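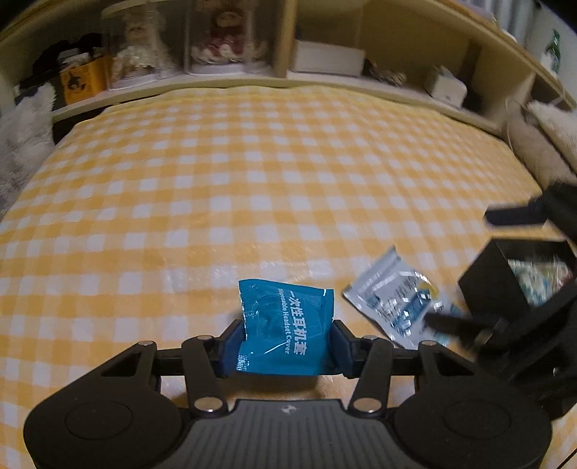 Why do people collect old coins?

Hello! My name's Haf Gittins and I've been collecting coins since I was eight, when my uncle Trefor tipped a biscuit tin of foreign change onto the carpet and told me I could keep anything I could name the country of. I got three. He let me have the rest anyway (he's soft like that).

People always ask me if my coins are worth a fortune. Nope! Most of them would just about buy you a sandwich. Even a Roman coin nearly 2000 years old can cost less than a pair of trainers, and that surprises grown-ups every time. The Romans made heaps and heaps of small change, you see, and they were forever dropping it or burying it in pots, so there's still plenty to go round.

What makes a coin worth more, then?

Mostly it comes down to how many are left and how many people want one. A coin can be terribly old and still cheap if there are sackfuls of them. A much younger one can be dear if hardly any were made and every collector is after it.

The other big thing is condition, which just means how worn it is. Coins get rubbed every time they go in and out of a pocket. Look at the hair on the king or queen's head first, as it sticks up the most and goes smooth before anything else does.

Please don't clean them!

I mean it. When I was 11 I scrubbed a lovely brown Victorian penny with toothpaste until it shone, and I was so pleased with myself, and then I showed it to Mrs Prydderch at the Fludstead coin fair and she went very quiet. The brown colour is called toning. It takes years and years to grow, collectors love it, and once you've rubbed it off you can't put it back. I've still got that penny. It's a horrid pink now.

Hold a coin by its edge, too, with your finger and thumb, over something soft like a folded towel. Fingers are a bit greasy and they leave prints on the metal.

How do I start?

Have a rummage in whatever change is lying about at home (ask first). Pick something you like the look of: ships, birds, coins with holes in the middle, coins from the year your gran was born. I do animals, and my favourite is an Irish one with a salmon on it.

Write down where each coin came from and when you got it. I didn't bother for ages and now I've got a whole drawer of mysteries.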